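Chapter 9
Reading Cloth: Drape, Hand and Weight

I bought my first length of crepe for the wrong reason. It was green, I was nineteen, and the shop in Ballthorpe had it marked down. I took it home, cut a stiff little A-line skirt out of it, and then wondered why it hung on me like a wet towel. Thư Châu, who taught me pattern cutting, looked at it and asked if I had ever picked the stuff up before I cut it. I hadn't!

So before we draft anything in this chapter, we're going to handle some fabric. Drape is how a cloth falls when something holds it up. Hand is how it feels between your fingers. Weight you can put on a scale – a shirting might come in at 164 grams per square meter and a coating at 300 – but two cloths of the same weight can behave very differently, and that's where most beginners (me included) get caught.

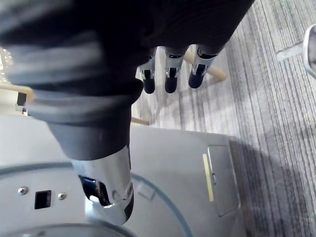

Drape shows up best when cloth goes over something that isn't flat. Pin a square of muslin on a table and you'll learn next to nothing. Lay it over a bent arm, a chair back, a doorknob, and look at the folds. The loose black cloth over the robotic hand makes soft folds and creases across the palm, and soft is the word I'd write in my swatch book. A crisp organza would stand away in points. Stripes are handy too, as the gray ones curving around the wrist show you which way the fabric is turning.

For Exercise 2 you'll need a swatch book, pins and four fabrics you haven't sewn before.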